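Walk-through checklist before the second cell is ordered
Teardown and parts recovery, desktop and server boards
With comments from the floor. Filled in during July, money items still open

Please read the comments along with the marks. I know from experience that people look down the right-hand side for the word "Hold" and skip everything else, and then I get the phone calls. The marks are OK, Hold (don't put it on the order until it's settled) and Ask (somebody outside the room has to answer). We went over the cell we already run, item by item, so that we'd know what to repeat on the second one and what to leave off.

Section 1. Table and floor

1.1 Slotted table is level and clamped to its feet. OK
Comment: I put the long level on it both ways. One foot had backed off a little and I snugged it down.

1.2 Slots are clear of screws and clips. OK
Comment: They were clear when I signed, after sweeping. Small screws go down into those slots like coins into a couch. If Skeramau will sell us slot covers with the table, I would take them, and I'd take spares while we're at it.

1.3 A full-size tower fits on its side with the side panel lying next to it. OK
Comment: It fits, but the panel takes more room than anyone planned for when the first table was bought. The drawing for the second cell shows the same table. I'd like the next width up, and I have asked Skeramau for both prices so we can see them side by side.

1.4 Workbench behind the cell is within reach but outside the arm's travel. Hold
Comment: Within reach, yes. The outside-the-travel part depends on which program is loaded. Either the bench moves back or the limits get set tighter, and moving the bench costs nothing but an afternoon and somebody's back.

Section 2. Arm and reach

2.1 Arm reaches every corner of the motherboard without touching the case walls. OK
Comment: It does on the desktop towers. The memory slots that sit up under a metal rail are the slow ones. You have a lip of sheet metal over the top of the slot and only a narrow way in, and the gripper has to come from the battery side or the power side depending on the board. 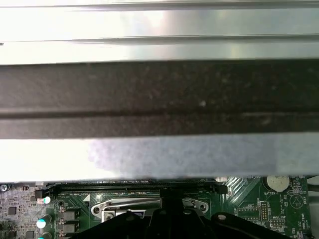

So when we compare quotes, I would much rather see a slimmer finger set than a longer arm. Prumix offered us the longer arm first (of course they did, it's the bigger ticket) and when I explained about the rails they were very decent about it and sent a drawing of a narrower finger the same week. Put the fingers on the order as their own line so they don't get swallowed up in "accessories."

2.2 Arm can be stopped and moved back by hand from where the operator stands. OK
Comment: Tried it from both sides of the table. On the new cell I want a stop button on each side, and I want them on the original quote. Adding one later meant a second visit and a second invoice.

2.3 Joint covers and seals in good order. OK
Comment: Wiped down, no cracks that I could find. A spare set of covers goes on the parts list anyway.

2.4 Arm cable has slack and does not snag on the open case. Hold
Comment: Slack it has, plenty of it, and that's my worry. A loop that hangs over the work is a loop that can catch on a drive cage. Prumix sells a cable guide for 303 dollars. Before we pay that twice, I'd like to try plain straps on the first cell for a few weeks and see how we feel.

Section 3. Gripper and fingers

3.1 All finger screws tight. OK
Comment: Checked with the hex key, every one. I ask that this be done at the start of each shift and written down, even if it was done the night before.

3.2 Fingertip pads clean and not worn through. Ask
Comment: Pads are a running cost and they are missing from the budget altogether. We set aside 300 dollars for the first year and treated that as a guess. I've asked Van Damme what they charge by the box, as Prumix only sells them in little packets, and you pay for the packet.

3.3 Spare gripper on the shelf. Hold
Comment: We don't have one. For one cell you can live with it, but with two cells running the same gripper, one shared spare makes good sense to me and I'd put it ahead of anything in Section 6.
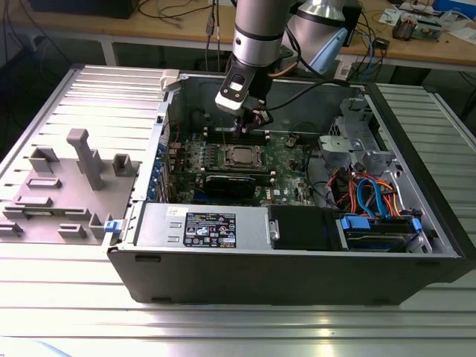
Golorcombe Recovery Shop - Equipment Planning Team

Section 4. The work itself

4.1 Power supply disconnected from the wall, and cord put away, before the case goes on the table. OK
Comment: I'd like this as a printed line on the job card for both cells. At the moment it's a habit, and a good one, but new people don't come with our habits.

4.2 Side panel removed by hand and set down flat. OK
Comment: Watch the tall plastic pieces on the inside of some panels. They stick up higher than you expect, and they are part of the reason I keep going on about the wider table.

4.3 Drive cables tucked away from the board before the arm starts. OK
Comment: This takes a person a minute or so and saves a lot of grief. Somebody suggested we budget for a second small arm to do it. I don't want to squash anybody's enthusiasm, but let's not! A person is already standing there.

4.4 Socket brackets and levers can be worked without scraping the board. Hold
Comment: On the desktop boards I'm comfortable. On the server boards the bracket arms take up a good deal of room, with memory banks close by, and you don't have much space to be wrong in. I would not sign for server boards on the new cell until the finger question in 2.1 is settled. That means the income we penciled in for server processors ought to come off the first-year sheet too, or at least go in a different color so the folks reading it know it isn't firm.

4.5 Trays for processors, memory and batteries, separate and labeled. Ask
Comment: Coin cells need their own container with a lid. Van Damme has a tray set at 432 dollars that looks sturdy. It may be more tray than we need. I've asked whether they'll split the set.
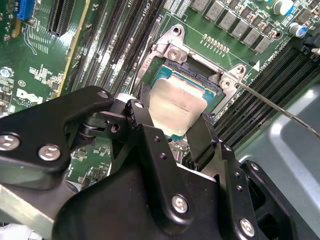

Wilma Maes wrote back that she would not wait on the server boards for the finger order. Her thinking is that the first cell should keep taking them slowly, with an operator watching every pick, so that by the time the new fingers come in we have our own numbers to hold them up against. She also asked that the rejects be kept and bagged by cause, and said she'd find shelf space for them herself. On the budget she was firmer than I was: no server income in year one, in any color.

I've thought that over and I agree with her, so 4.4 stays on Hold for the new cell and is marked OK with an operator present for the one we have. The job card should say so in plain words.

Section 5. Power, network and light

5.1 Separate circuit for the second cell. Ask
Comment: The building people have the request. Until they answer, please don't let anyone set a delivery date, however friendly the salesman is. We paid for storage on the first one and I still think about it.

5.2 Controller and operator computer off the floor. OK
Comment: They're up, and I'd like them to stay up. Include the shelf brackets on the order.

5.3 Lighting over the case, without glare from the table. Hold
Comment: Bare aluminum throws light back at you, and the inside of a computer case does too. It bothers people and it bothers the cameras more. A softer lamp is cheap. Get one, try it on the first cell, and if everybody's happy then buy its twin.

5.4 Cables behind the bench tied up and marked. Hold
Comment: Not yet, and I say this with love. Whoever plans the second cell should measure the cable runs and buy the right lengths, because the tangle we have started with cables that were all too long.
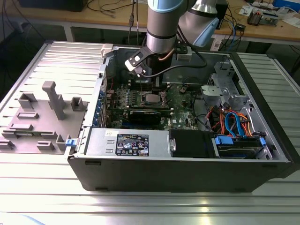

Tower on its side at the cell, side panel off, gripper over the motherboard.

Section 6. Paper and money

6.1 Two written quotes for the arm. OK
Comment: Both in the folder. Prumix is the higher one, but their quote includes the setup visit and the other does not. Please compare them with the visit added in. I made that mistake on the first pass and had to apologize to a very patient man.

6.2 Service contract read to the end. Hold
Comment: The Prumix yearly service is 700 dollars for the first cell. They tell me a second arm at the same address gets a better rate, which I believe, and which I would also like to see in writing.

6.3 Training included. Ask
Comment: The quote says "basic operator training" and gives no length of time and no number of people. I'd like both filled in. We have folks on the early shift who never got a turn last time and learned by looking over somebody's shoulder, and they have been good sports about it for long enough.

6.4 Spare parts list agreed with the shop floor. Hold
Comment: My list so far is fingers, pads, joint covers, one shared gripper and a bag of the right screws. If you use the cell and you're missing something from that list, write it on the sheet by the door. Pencil is fine.

6.5 Place set aside for the packing crate. OK
Comment: Behind the pallet racks. Keep the crate for the length of the warranty, please, and keep the foam inserts with it. Last time the foam went out with the trash and the crate on its own wasn't much use to anyone.

Still to come back to me: the circuit (5.1), the tray split (4.5), pad prices (3.2) and the training wording (6.3). I'll go around again once I have two of those four, and the sheet stays on the clipboard by the cell in the meantime.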